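Rekimau Cell: Software Inspection Checklist, Case Handling Task

Revision: February
Applies to: single arm cell, Nevach controller, Frandsen perception package, Jenov planner
Status key: OK / OK with comment / Open / Not checked

Fill in every line. If a line was skipped, write Not checked and say why. Comments go under the item they belong to, not at the end.

Section 1. Startup and configuration

1.1 Controller software matches the release listed in the cell folder.
Status: OK

1.2 Tool definition loaded is the two-finger gripper with textured pads.
Status: OK with comment
Comment: The old tool definition is still in the drop-down list and sits directly above the right one. It should be removed. Picking it shifts the tool point and the planner gives no warning.

1.3 Joint limits and speed limits read from the file, with no overrides active.
Status: OK

1.4 Emergency stop tested from the pendant and from the wall button. The controller must log both.
Status: OK

1.5 Log folder has free space for a full shift.
Status: OK with comment
Comment: Wrist camera images take up most of it. The cleanup script runs at 6:00 a.m. and skips any folder that is still open, so close the viewer before leaving.

Section 2. Gripper control

2.1 Close command with nothing between the fingers. The controller should report "closed, no object" and hold there.
Status: OK

2.2 Zero position stored after the close command and read back from the controller.
Status: OK with comment
Comment: The value is stored in raw counts. Reading on the first check was 622, same as the last revision of this sheet. If it differs after a finger change, store the new one and note it in 2.2. Do not correct it by hand in the file.
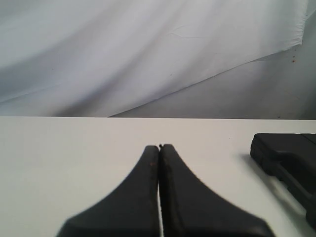 The read-back has to be done after a controller restart as well. An earlier release kept the zero in memory only and dropped it on power down. The current release writes it to disk, but the line stays on the sheet until the next major version.

2.3 Force limit applied before the first closing move, not after.
Status: OK

2.4 Grip state published to the planner without gaps.
Status: OK with comment
Comment: Checked over 100 open and close commands. No missing messages. One arrived late, inside the limit.

2.5 Finger meshes in the planner match the fingers fitted.
Status: Open
Comment: The mesh has flat inner faces. It leaves out the pad texture, which is fine for collision checking, and it also leaves out the arch-shaped opening. The planner treats that opening as solid. This errs on the safe side, but the contact estimate uses the same mesh and comes out too large. A second mesh for contact has been requested.

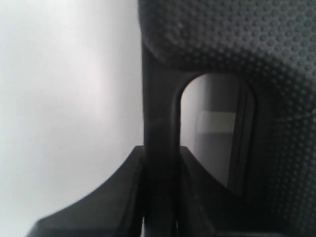
Does the simplified mesh have to be replaced before the cell can run?
The collision check can stay on the simplified mesh, and the cell may run at reduced speed with it. Contact estimates should be left out of any report until the second mesh is in.

Section 3. Perception

3.1 Camera calibration loaded for both the wrist view and the table view.
Status: OK

3.2 Table plane fitted, residual inside limit.
Status: OK

3.3 Backdrop masked out. No detections allowed above the far edge of the table.
Status: OK with comment
Comment: Folds in the cloth gave false edges with the old threshold. Raised in the configuration file. The mask has to be redrawn any time the cloth is rehung.

3.4 Small marks on the tabletop are not reported as objects.
Status: OK with comment
Comment: The minimum area filter handles the specks. Larger smudges get through the area filter and are then thrown out by the height test. Both tests must be on. Turning off the height test to save time is not permitted.

3.5 Black case detected and segmented on the white table.
Status: OK with comment
Comment: The outline is good on all sides. The cutout at the handle is sometimes filled in by the smoothing step. Shadow next to the case is sometimes added to it, which widens the box on that side.

3.6 Pose of case correct, including which side has the handle.
Status: Open
Comment: This is the weak point of the current release. The lid is matte black with no printing, and the estimator has only the outline and the grooves to go by. When the cutout is filled in (see 3.5), the pose can come out turned end for end. Of 548 saved views run through the estimator offline, 334 gave a confidence above the limit. The rest were held for manual review, as they should be.

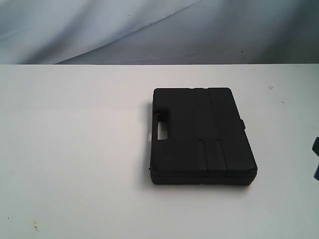
A reader of the last revision wrote in that the limit is set too high and that operators end up approving poses by hand all afternoon, which in their view is less safe than a slightly lower limit with a second look from another angle. They asked for the second look to be made automatic.

Reply: Agreed on the second look. The limit stays where it is until that has been built and tested. Manual approvals are to be logged with the time, so we can see how many there are.

3.7 Arm masked out of the table view before segmentation.
Status: OK with comment
Comment: Black arm over black case is hard for the segmenter. The mask now comes from joint positions instead of color. Keep the margin at the value in the file. A thinner margin lets parts of the gripper merge with the case outline. The cable is not in the arm model and is not masked.

Section 4. Planning and motion

4.1 Table, backdrop, and wall present in the planning scene.
Status: OK

4.2 Approach path keeps clearance from the case until the final segment.
Status: OK

4.3 Final segment runs at contact speed. Confirm in the log, not by eye.
Status: OK

4.4 Planner stops and asks for a new pose if the case pose changes during approach.
Status: OK with comment
Comment: Works when the change is large. A small shift under the update threshold is ignored. Acceptable at contact speed.

4.5 Collision check includes the cable loop at the gripper.
Status: Open
Comment: The cable is not modeled. For now a padded cylinder has been added around the end section of the arm. It blocks some valid approaches from the left, so expect more planning failures there.
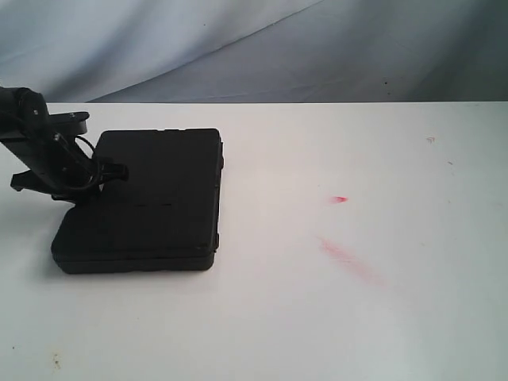 Planning failures caused by the cylinder show up in the Jenov log as "start state in collision," which is misleading. Check the cylinder first before restarting anything. If the arm is low over the case, back it out along the approach direction in manual mode and replan from the ready position.

4.6 Contact stop triggers when a finger meets the lid.
Status: OK with comment
Comment: Tested with downward moves only. Sideways contact has not been tested on this release and is not covered by this line.

4.7 Recovery routine opens the gripper before it lifts.
Status: OK

Section 5. Open items carried forward

2.5 Contact mesh for fingers. Waiting on drawing.
3.6 End for end pose error. Automatic second look to be added to the Frandsen package.
4.5 Cable model. Cylinder stays in until replaced.
4.6 Sideways contact test. Not scheduled.

Run permission: reduced speed only, with an operator at the pendant. Full speed is blocked in the Nevach configuration until 3.6 and 4.5 are closed.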